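4.3 Hanging a wire storage basket

Derow hanging baskets fit any horizontal rail up to 18 mm thick. Use the two hooks supplied and fit the basket before you load it.

1. Wipe the rail with a damp cloth and let it dry. Grease or polish will let the hooks creep sideways.
2. Slide both hooks over the rail with the open ends facing the wall.
3. Lift the basket onto the hooks and press down until each one clicks.
4. Turn the locking tabs a quarter turn clockwise. Hand-tight is enough.
5. Clip in the dividers, working from the left. They can be moved later without taking the basket down.

Note: Dividers from the older Modora range are 3 mm taller and will not clip in. Order part 839 instead.

CAUTION: Do not load a basket past 1,000 g per compartment. Put heavier items at the ends — the middle will sag first.

CAUTION: Keep power boards away from sinks and anything that drips. Unplug the board at the wall before moving the basket.

Check the locking tabs each June, or whenever the basket is shifted along the rail. For corner baskets, see 4.4.
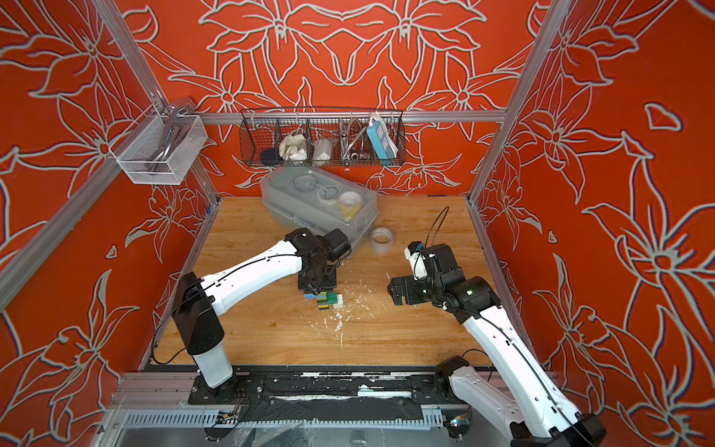
Compartment basket on a rear rail, with power board at the right-hand end.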